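How to plan a cold buffet for a garden lunch

Work out the numbers first. Allow 207 g of cooked meat or fish per adult and 108 g of salad, then half of each for children. Bread is harder to judge, so buy one small roll per guest and keep a sliced loaf in the freezer.

Two days before, make the dressings and store them in jars. Boil the potatoes the day before, drain them well and leave them in the fridge undressed. Potato salad mixed too early goes heavy.

On the morning, set up two tables – one for food, one for drinks. Plates go at the end where people start, cutlery at the other end, wrapped in napkins. Put the main dishes in the middle and the sauces beside whatever they go with. 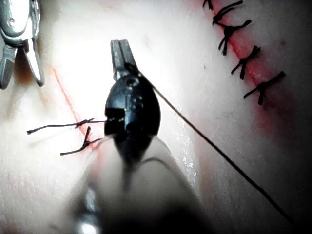 Declan Mottram wrote in to say he puts the drinks table on the far side of the lawn, because guests filling glasses next to the food hold up the queue. He also sets out two bowls of each salad and keeps a third indoors.

Bring cold dishes out no more than half an hour before you serve. Stand the bowls in trays of ice if the day is warm, and cover everything with clean cloths until people are ready to eat. Cooked rice and anything with mayonnaise should go back in the fridge as soon as the first round is over.

Puddings can wait indoors until the plates are cleared.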